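Speaker notes – tray service and table water in small dining rooms
Covadonga Alcaraz, Bunedley hospitality evening, 2022-01-17
Room holds 100. Bring own clicker.

Slide 1. Title. Say thanks to Consuelo Garrido for the invitation and for the floor plans. Mention that the slides will be on the Kavance page afterward, so people can stop copying things down.

Slide 2. Who I am. Eleven years running dining rooms, the last four at Treltby. Keep it under a minute. The point to get across is that Treltby is small: one kitchen door, one narrow aisle, no room for service carts. Everything goes out by hand or on a tray.

Slide 3. The December log. We wrote down every trip from the kitchen door to a table for the whole month. 727 trips. Of those, 260 were for water only. Pause here. People usually guess lower. Somebody will ask if that includes coffee, and it does not.
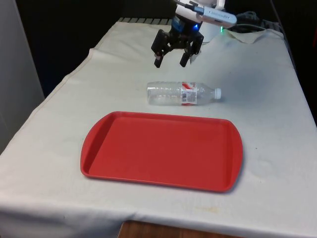 Slide 4. Water is the most common reason a server crosses the room, and most places have no rule for it. Go through the three usual setups: pitcher on the table, server pours, sealed bottle per guest. Pitchers are cheapest but they take up space on a two-top. Bottles are easy to hand out, but a plastic bottle on its side on a white tablecloth, like the one on the slide, makes a table look half set. Our rule is upright, label toward the guest, and to the right of the plate. New staff learn it on the first shift.

Slide 5. Trays. We used to buy whatever the supplier had. The Antoniuk order was the first time we picked one size and stuck to it. Breakage went down, mostly from not mixing sizes in the stack. I don't have a clean number for that, so don't give one. 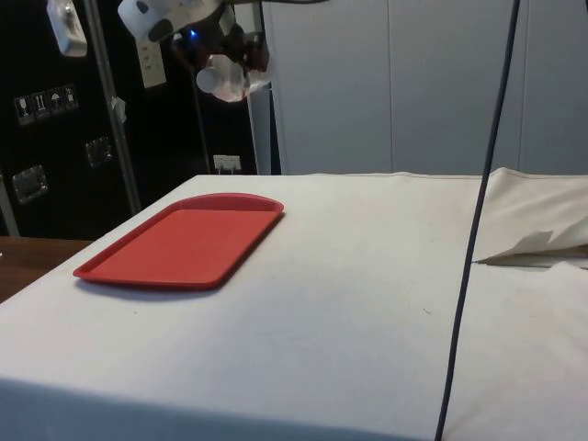
The other change was where the trays live. They used to be stacked behind the bar, and servers had to ask the bartender to pass one over. Now they are on a shelf just inside the kitchen door, at elbow height. Cost us one shelf and two brackets. If time is short, skip the story about the brackets.

Slide 6. Carrying. Heavy items toward the body, tall items in the middle, and nothing hanging over the rim. Demonstrate with the tray from the front table. Ask for one person from the audience to try it – pick someone in flat shoes. Give them a minute and move on.

Slide 7. Setting down. Tray goes on a side table or a stand first, never on the guest's table during the meal. Before the meal is different. When we set up for a private party, the tray can sit on the cloth as long as it comes off before the doors open.

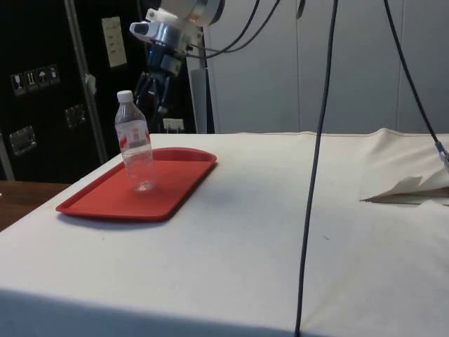
Bottle upright on a red tray, white cloth

Slide 8. What it saved. Water-only trips came down by 23 percent after we started offering a refill with every plate drop. Same staff, same hours. Say clearly that this is one dining room and one month.

Slide 9. Questions. Likely ones: glass or plastic, what to do on a patio, how to handle guests who bring their own. For the patio question, send them to Consuelo, she has run one and I have not.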